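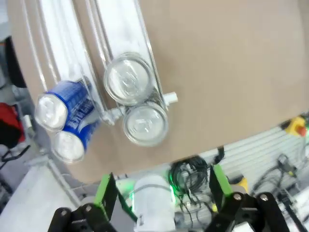 Puesto de latas visto desde la cámara de muñeca, con las dos rampas transparentes y la pinza.

Operador/a de teleoperación para recogida de demostraciones
Senbridge, centro de Hurnley
Jornada parcial, turno de mañana o de tarde
Plazas: 6
Fin del plazo de solicitud: sábado 30 de octubre

El puesto

Senbridge entrena desde 2021 modelos de manipulación para brazos robóticos de reposición y clasificación. Los modelos aprenden a partir de demostraciones: una persona maneja el brazo a distancia, completa la tarea y el sistema guarda las imágenes de las cámaras junto con la posición de las articulaciones y la apertura de la pinza. Buscamos personas que hagan esas demostraciones para el proyecto Perard, dedicado a latas y otros envases pequeños.

No se trata de un puesto de programación. El trabajo consiste en repetir tareas cortas con cuidado, empezar cada una desde la disposición que marca la hoja y anotar lo que sale mal.

Tareas

Manejar el brazo con los mandos de teleoperación para coger latas de las rampas, pasarlas de una a otra o dejarlas en la posición indicada.
Recolocar el puesto entre un episodio y el siguiente, siguiendo la hoja de disposición del día.
Marcar cada episodio como válido, fallido o dudoso. Los fallidos también se guardan, siempre que lleven la etiqueta correcta.
Grabar recuperaciones: lata que se escurre de la pinza, lata atravesada en la rampa, agarre demasiado alto.
Revisar al principio del turno la limpieza de las lentes y el estado de las almohadillas verdes de los dedos.
Avisar al técnico de sala ante cualquier ruido, holgura o cable enganchado. El operador no desmonta nada.

Cómo es un turno

El turno dura cuatro horas, con una pausa de veinte minutos. Se trabaja en bloques de tres cuartos de hora y después de cada bloque se cambia de puesto o se pasa a revisar grabaciones. No hay prima por número de episodios. Se prefiere un movimiento continuo y sin prisas a uno rápido con correcciones, porque el modelo copia también las vacilaciones.

Parte del trabajo se hace de pie. Los mandos se ajustan en altura y pueden usarse sentado.

Requisitos

Ser mayor de edad y tener permiso de trabajo en vigor.
Buena coordinación entre mano y vista. Se admite corrección con gafas o lentillas.
Distinguir con seguridad los colores de los envases y de los indicadores del brazo.
Español suficiente para leer las hojas de tarea y escribir notas breves.
Disponibilidad de lunes a viernes en uno de los dos turnos hasta finales de diciembre, con posibilidad de prórroga.

Se valorará

Experiencia en montaje, laboratorio, almacén o control de calidad.
Haber manejado grúas, drones, excavadoras u otros equipos con mando.
Ser zurdo o zurda. Casi todas las demostraciones que tenemos son de personas diestras y queremos equilibrar el conjunto.

Formación

Los 3 primeros días son de formación y se pagan igual que el resto. El primero se dedica a seguridad: zona de alcance del brazo, seta de emergencia y procedimiento de rearme. Los otros dos son prácticas con un instructor. Lo grabado en esos días no entra en el conjunto de entrenamiento.

Al final hay una prueba con 11 episodios seguidos de la misma tarea. Se mira la regularidad y el etiquetado. Quien no la supere puede repetirla una vez en la misma semana.

Condiciones

Contrato temporal a través de Farquharson, que gestiona las nóminas y las altas.
Salario por hora según convenio, con plus de transporte.
Calzado cerrado obligatorio. La empresa lo proporciona si hace falta.
Dentro de la sala no se permiten anillos, pulseras ni cordones sueltos.

Datos personales

Las cámaras apuntan al área de trabajo, pero pueden captar manos o antebrazos al recolocar los envases. Antes de empezar se firma un consentimiento específico para el uso de esas imágenes en el entrenamiento. Los episodios se guardan con un código de operador, sin nombre. La correspondencia entre códigos y personas la conserva el departamento de personal y se borra al terminar el contrato.

Cómo solicitarlo

Rellene el formulario de la sección de empleo de Senbridge e indique la referencia Perard y el turno que prefiere. Adjunte un currículum de una página como máximo; no hace falta carta de presentación. Las personas preseleccionadas harán una visita de una hora al centro de Hurnley, con un rato de prueba en los mandos. Se responderá a todas las solicitudes, también a las descartadas.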